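Boxes, Plates and a Clear Lid
Gallery page, posted 29 Jan 2022

I said in May that I would do a page on enclosures with windows in the lid, and I have put it off because I don't much like them. People keep asking, though, mostly by way of Wavum, where the subject comes up every few weeks and usually ends with two people arguing over whether a window counts as a feature or a weakness. So this is a small gallery. A couple of pictures, a lot of grumbling, and some notes on wall plates at the end for those who only came for the wall plates.

None of this is wiring advice. If you are going to put live conductors in anything, read your local code, pull your permit and get the thing inspected. I am talking about plastic.

The window lid

The pitch for a clear lid goes like this. You have something inside that you want to look at now and then: a breaker handle, a timer, an indicator light, a little meter. With a solid lid you have to open the box to see it, and every time you open the box you wear the hinge, flatten the gasket and let in whatever is blowing around. With a clear lid you just look.

Fine, as far as it goes. My question is how often anybody looks. I put a windowed box on the outside wall of the shed years ago so I could keep an eye on the timer for the block heater. I looked at it a great deal the first week. After that I looked at it when the truck wouldn't start.

The other thing is what you can see through a window when the inside of the box is dark. The catalogue shots always show the contents lit up like a jewellery case. On the table, with ordinary light coming from overhead, you get a dark interior and whatever happens to be bright enough to stand out against it.

Grey box, clear hinged lid closed, something round and orange-brown showing through. Light switch plates in the tray.

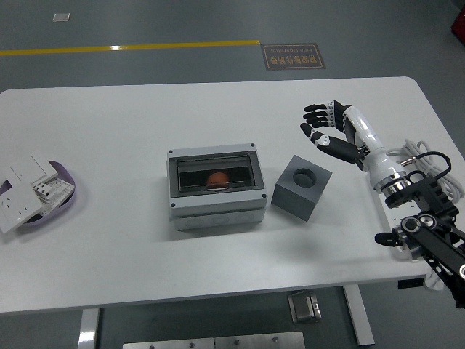
Then there is the matter of yellowing. Every maker says its clear plastic is stabilized against sunlight, and I have no doubt that it is, for some length of time that never seems to get printed on the carton. The Fluller catalogue gives the windowed line half a page and spends most of it on the colour of the frame. I wrote and asked how long the lid should stay clear on a south wall. I got back a very polite message with a link to the half page.

My own shed box has gone the shade of weak tea. You can still tell that there is a timer in there. You can't tell what it says, so I open the lid to read it, and I have arrived back at the solid box by the long way around.

Indoors it's a different story, I'll admit. A windowed box in a furnace room or a workshop, out of the sun, might stay clear for as long as you own the place. If that's where yours is going, most of my complaints fall away and you can skip to the hinge.

The hinge

I do care about hinges. A lid that comes off in your hand has to be put somewhere, and the somewhere is generally a spot where it gets stepped on. A hinged lid stays with the box. It also gets in your way, and it will drop on your knuckles if it isn't made to stay up by itself.

Before you buy, if the shop will let you, put the box on a flat counter and open the lid all the way. Watch what the box does. The light ones tip back as soon as the lid passes upright, especially with nothing in them. Screwed to a wall this won't matter, but a lot of the work on a box gets done before it ever sees a wall, and you end up with one hand on the lid the whole time you are fitting things with the other. Three hands would be about right.

Després used to have display boxes out on the counter that you could open and shut as much as you liked. The last time I went in they had been shrink-wrapped, and the clerk didn't know which way the lids swung. I bought nothing and drove home cross.

The insert

Most boxes of this kind take some sort of plate or insert in the bottom, and you mount your parts to that. I am in favour. You can take the insert out, do all the fiddly work at table height in decent light, and drop it back in. What I don't accept is the price. I was quoted separately for the box, the insert, the screws for the insert and a bag of blanking plugs, and by the end it was creeping toward $300 for a job that wanted one timer and a switch. Ask what's included. Ask twice, as the person on the phone at Pimine told me yes and then, when I read the part number back, no.

On part numbers: if you are chasing the old grey base listed as 3918, the lid that fits it has been changed at least once since 2000, and the replacement sits a hair proud at the corners. It closes. Whether it seals is something I would want to see proved with a garden hose before I trusted anything to it.

Lid up, a black insert down inside, wall plates in the tray on one side and a power bar with its cord looped up on the other. Someone in a black jacket has fingertips on the rim of the lid.

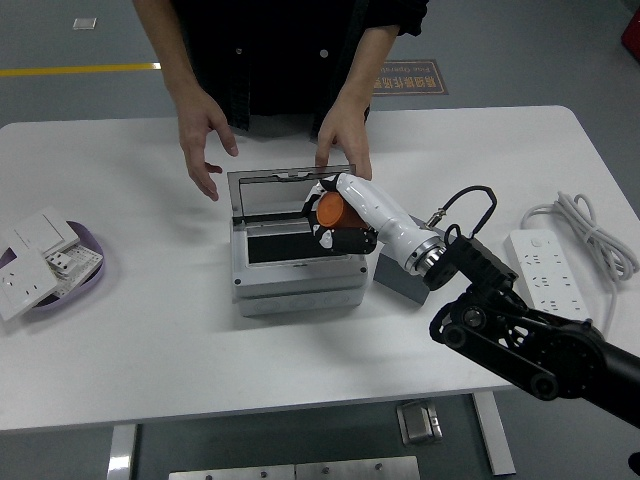

A reader who builds control boxes for greenhouses wrote to say that I have the whole thing backwards. In a wet building, this reader says, the window saves you opening the lid forty times a season, and a lid you never open is the only kind that keeps moisture out. The yellowing is real but you buy a spare lid at the start and swap it when you can't read the dial any longer.

I have thought about that and I'm half persuaded. A greenhouse is an odd case, since most of us aren't running irrigation off a box in the fog. But the spare lid is a sound idea, provided the maker still sells the same lid by then, and see what I said above about the grey base. I would buy the spare on the same day as the box and write the part number inside with a marker.

The reader also said my shed box should have gone on the north wall. Possibly so. The outlet was on the south wall.

Wall plates, loose

I promised something on plates. My trouble with them is that they look interchangeable until you have one in your hand and a screwdriver in the other. Switch plates and socket plates from different makers will stack together very nicely, all the same white, and then you get them up on a wall side by side and one is white and the other is the colour of a tooth.

I went through my own drawer for this page and found 13 of them, bought over many years for rooms I no longer remember. Very few were a true match. I had been keeping them on the theory that I would need one some day. I did need one, last fall, and bought a new one because I couldn't find a match in the drawer.

A few things I have settled on, for what they're worth:

Buy all the plates for a room at once, from the same carton if you can, plus a spare.

Don't stack them face to face. Glossy plastic marks easily, and the scratch always lands next to the switch where the light catches it.

A shallow tray is good for an afternoon and bad for a year. Things slide over the rim, other things get put on top, and sooner or later you are digging. The dividers sold for this cost more than the plates do. I use a shoebox with the lid on and the room written on the end.

If a plate comes with its metal contacts attached at the back, store it so that nothing presses on them. I have bent a contact that way and only noticed when the plug wouldn't go in.

Screws go in an envelope, and the envelope gets taped to the back of a plate. Loose plate screws disappear faster than any other small part I own, and the replacement packs are never the same length.

Would I buy a windowed box again

For indoors, maybe, if it were the same price as the solid one. It never is. For outdoors I would get the plain grey lid and walk out to the shed when I wanted to know something. The greenhouse reader will be disappointed in me.

I have an inquiry in to Fluller about whether the current lid fits the old base with the old gasket. If they send me anything other than the half page I'll add it here.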